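Skargate Community Boards > Home & DIY > Kitchens
Thread: grout colour – matching or contrast??

mossy_kettle
27 February 2018
Need to decide by tonight, tiler is coming tomorow. Square tiles, sort of khaki, going on the whole back wall. He says dark brown grout, hides everything. I want pale. Partner doesn't care. Help!

Vuvden_Dave
Dark. Always dark. Had cream behind the hob for 3 years and it went the colour of tea. Scrubbed it with everything going. Never again.

hobnob301
Disagree with Dave. Did you seal it? Pale is fine if you seal it. Ours was done in May, still looks decent, and we fry a lot.

Vuvden_Dave
Sealed it twice. Cheap sealer maybe, but still. Who has time to redo it every year.

lintel
Pale thin lines with an olivey brown tile looks lovely imo. Keep the joints narrow or it starts looking like a swimming pool. Plain light blue top in front of it works too, didn't think it would.
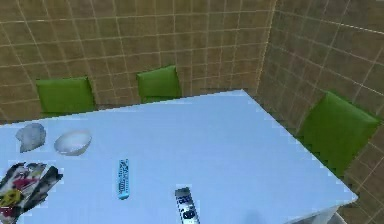
Reply 6 – Zavdale_Jen
Ooh I like that blue. But my vote is a mid grey, neither one nor the other. Paid 40 quid all in for grout and sealer, small kitchen mind. Doesn't show the grease much and doesn't look like a grid drawn in felt tip.

Reply 7 – hobnob301
Grey with khaki?? Looks muddy to me. Sorry Jen.

Reply 8 – Zavdale_Jen
Each to their own! Looks fine in mine.

Reply 9 – mossy_kettle
Right, leaning pale but narrow joints. What about behind the cooker though, same or go darker just there?

Reply 10 – lintel
Same all over. Two colours on one wall will bug you forever. Do a test patch on a spare bit of board first, it dries lighter than it looks in the tub.

Reply 11 – Vuvden_Dave
Fine, go pale. See you back here in 3 years with a toothbrush

Reply 12 – mossy_kettle
Ha. Pale it is – texting him now, he will moan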